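Caderno da oficina
Março, entrada de Yevdokiia Derkach
3 comentários

Manhã, 9h e pouco

Entrei com a intenção de embalar a encomenda da Werwood e sair antes do almoço. A intenção durou até eu precisar de fita. Passei a primeira hora a arrumar o canto da bancada, tarefa que cada um de nós jura ter feito na semana passada e da qual não há vestígio arqueológico.

Regra antiga, escrita pelo Nazar com marcador que não sai: em cima da bancada só fica o que está a ser usado nesse dia. Pela regra, há coisas nesta oficina que estão a ser usadas diariamente desde o outono.

O cartão desmontado continua a ser guardado de pé. A Svitlana queria deitá-lo, para não empenar. Deitado, serve de mesa a tudo o que aparece, e ao fim de dois dias já ninguém chega às folhas de baixo. Fica de pé.

Fita: encomendámos à Lytvynenko no mês passado e chegou a mais larga. Cola bem, rasga mal. O Demyd diz que é uma questão de pulso. O Demyd nunca fecha caixas.

Estado do canto, bancada e estante:

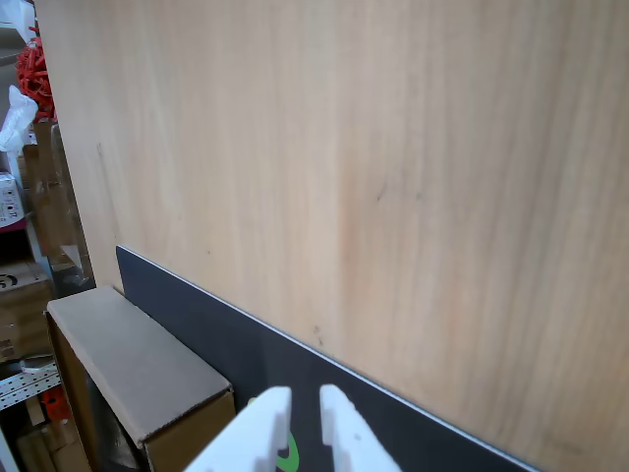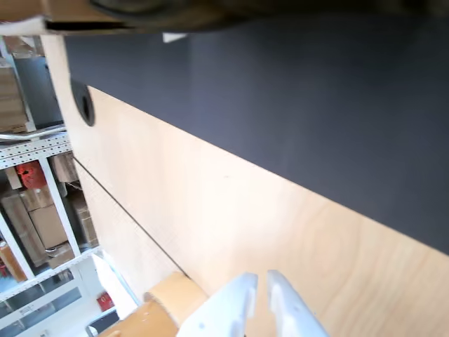
Estante

As prateleiras perfuradas foram a melhor compra do ano passado e também a pior, por terem espaço. Caixa que entra não sai. Abri três das mais antigas: uma tinha enchimento de papel, outra tinha uma caixa mais pequena, a terceira tinha o manual da máquina de café que demos à Ekham. Guardei o enchimento.

As etiquetas continuam por resolver. Temos 2.000 das da Romano, compradas pela Marichka porque o preço por unidade era imbatível, e até hoje gastámos 17. A este ritmo os nossos herdeiros ficam servidos. Não aderem a cartão reciclado, pormenor que vinha na ficha técnica, na segunda página, que li hoje.

Experimentei colar a etiqueta por cima de um bocado de fita. Aguenta. Fica feio, mas a Werwood nunca se queixou da estética.

Por fazer
- pedir à Lytvynenko a fita estreita, e confirmar a largura por escrito
- espalmar as caixas vazias que não servem para envios
- passar um pano na madeira antes de pousar peças acabadas
- perguntar à Svitlana onde está o x-ato bom (ela vai dizer que no sítio dele)

12h40. A encomenda da Werwood segue à tarde.

Partilhas: 2 | Comentários: 3
Caderno interno da oficina. Correções e protestos: a lápis, na margem.
Voltar ao topo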